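Wednesday, November 14, 2018

Up too late again, blame the semifinal. Ate dinner standing up so I wouldn't miss the first song, then of course they opened with a recap longer than the song. Typical.

Yuk-lan Fung went third. Slow number, the one her mother used to sing, and she came in a hair flat and then just – fixed it. You could hear the room go quiet. I had goosebumps and I don't even like ballads. Judges were kind. Hsiao less kind, but Hsiao is paid to be less kind.
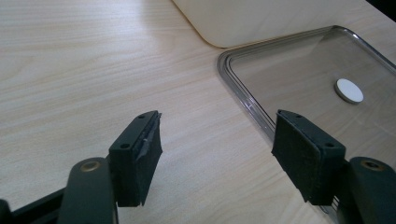

p. 12

Shih-chieh Tam next. Dancing was great, singing so-so, jacket terrible. He ran out of breath in the last chorus and pointed the mic at the crowd, old trick. Crowd loved it. He'll win, I think. I don't want him to but he will. My sister has been voting for him since June and won't hear a word.

Voting was a mess. Tried the Preteck app, froze. Tried it again, froze, then said I had already voted, which I hadn't. Ended up texting like it's ten years ago. Got one through for Yuk-lan before the lines closed. My sister says she got all of hers in no problem. Sure.

Results. Bottom two were the twins and the guy from Seswood, whose name I can never rember. Guy from Seswood out. Margin was 968 votes, they put it up on the big screen, kind of cruel. He took it well. Hugged everybody, hugged the drummer, forgot to give the mic back.
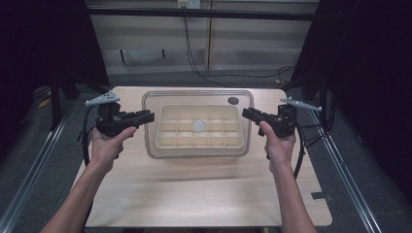 So final is Yuk-lan, Shih-chieh and the twins. Theme is "songs from home" and they each get a duet with a past winner. Pleeease not the opera man for Yuk-lan, he'll drown her out. Rumor on the fan page is she picked Granel's first single. Risky – that high part at the end. If she lands it, over. If she cracks, also over.

Called my sister during the credits. We argued, mostly about the jacket. She wants to come here for the final and bring dumplings so that's settled at least. Over 1000 comments on the fan page by midnight and I read way too many of teh nasty ones. Must stop doing that.

Alarm in five hours. Charge phone. Delete that stupid app and reinstall it before the weekend. Still humming Yuk-lan's song, can't get the second verse right.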